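Why Does Bread Puff Up?
by Noemí Magaña

Ever squished a slice of bread? It squishes back. That's because bread is full of holes. Tiny ones, big ones, long stretchy ones. So who made the holes?

Yeast did. Yeast is alive! Not an animal, not a plant. It's a fungus, like a mushroom, only way too small to see. You would need a microscope.

Yeast eats sugar. Flour has starch in it, and some of that starch turns into sugar when the dough gets wet. Snack time for yeast. While it eats, it lets out a gas called carbon dioxide — same gas as the fizz in soda.

Gas wants to float off. But it can't, the dough is in the way. Flour and water make something stretchy called gluten. Kneading (pushing and folding the dough) makes it stretchier. Think bubble gum. The gas blows up lots of little bubbles and the whole lump gets bigger and biger.

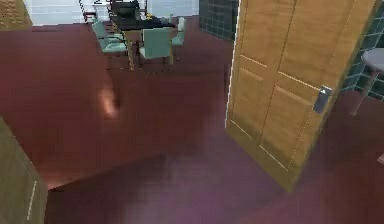

Brundell Junior, Issue 140, page 5

Warm dough rises faster. Cold dough, slow. Put it in the fridge and the yeast gets sleepy but doesn't die. Bakers do this on purpose. A long slow rise gives more flavor.

Then the oven. Hot! The gas in the bubbles swells up, the dough jumps one last time, and after that the yeast dies from the heat. The bubbles stay, though. Thats your holes.

Are all breads puffy? Nope. Tortillas and matzo have no yeast. Flat, and still yummy. People were baking flatbread long before anyone wrote anything down. Bakers in Egypt were making puffy loaves more than 4000 years ago, and they had no idea yeast was a living thing.

Try it! Get a grown-up.
One small empty bottle. Warm water, not hot. A spoon of dry yeast, a spoon of sugar. Swirl. Stretch a balloon over the top. Now wait — up to an hour. Watch the balloon.
No sugar next time. What changes?

Words to know
Yeast: a tiny fungus that makes gas
Knead: to push and fold dough (say "need")
Gluten: the stretchy stuff in dough

Next issue: why do onions make you cry? Rhea Belmonte finds out. Bring tissues.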